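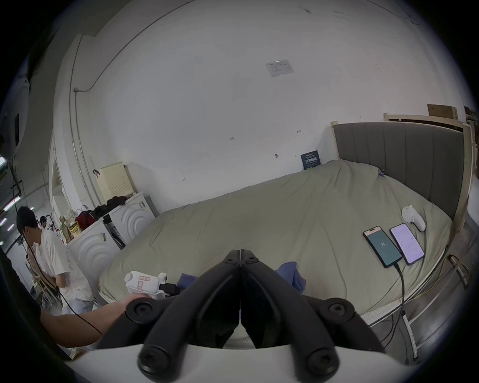
Week 2 notes: imitation learning for cloth (folding on a bed)
Pultstead short course, practical strand. G. Mazza

Rough notes, will tidy before October. Read before the lab.

Problem: cloth has no fixed shape. A rigid cup = six numbers. A crumpled cloth = far too many, and most of it hidden under itself. Hand-written rules break fast. So: learn from people doing it.

Method, short version
Person holds a gripper in each hand, does the fold. Record camera view, gripper pose, jaw opening. No robot arm needed at this stage. Policy later maps images to short chunks of motion.

Why a bed and not a table? Soft surface, duvet gives under the jaws, background folds look a lot like cloth folds. Harder segmentation, nearer to a real home. Cloth colour matters too: blue on green is kind to the vision model, so dont read too much into good scores on it.

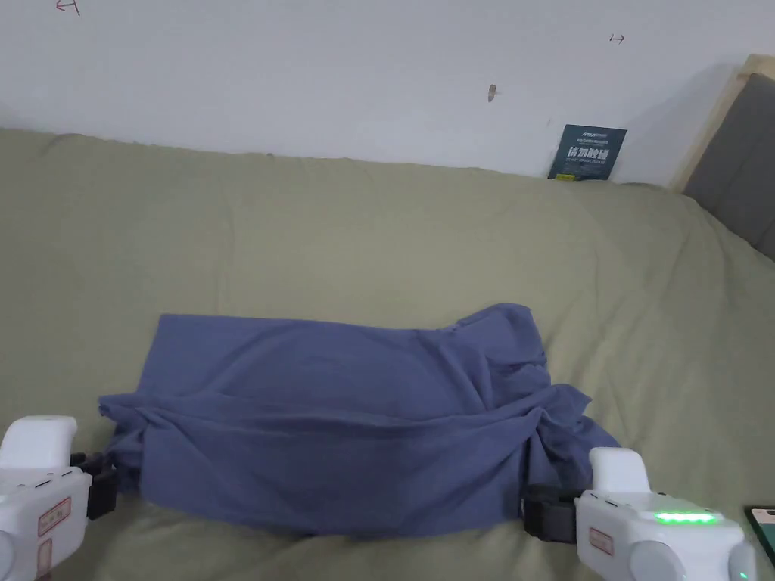 Two-handed grasps. Main thing is tension. Both corners held, move together, same speed. If one hand leads the cloth skews and the policy copies the skew. Seen over and over in the Murnis runs.

Action chunks: predict 14 steps, carry out the first few, predict again. Longer chunks = smoother but blind to slips. Shorter = jittery.

Result so far (Yook baseline vs ours): 50 demos gets you a passable half fold from a flat start. From a crumpled start, poor. Most failures are at the first grasp, jaws close on duvet as well as cloth, or on two layers when we wanted one. Adding more flat-start demos did not help. Adding messy starts did, a bit.

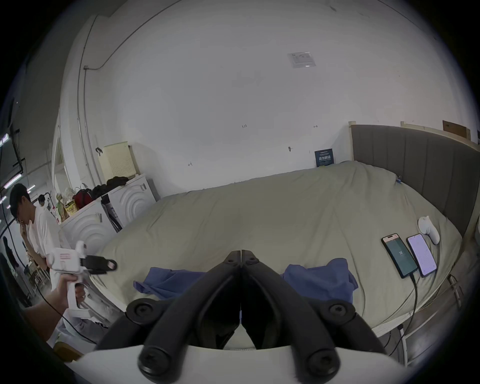
Also vary the start pose between takes. Rotate the cloth, bunch one end, leave a corner tucked under. If every demo begins the same way the policy learns the bed, not teh cloth.

Things to look up: covariate shift, why small errors pile up; Zevex report, section on jaw width.

For next time: sketch three ways a first grasp can fail and say which ones the camera on the gripper could catch. Half a page is plenty.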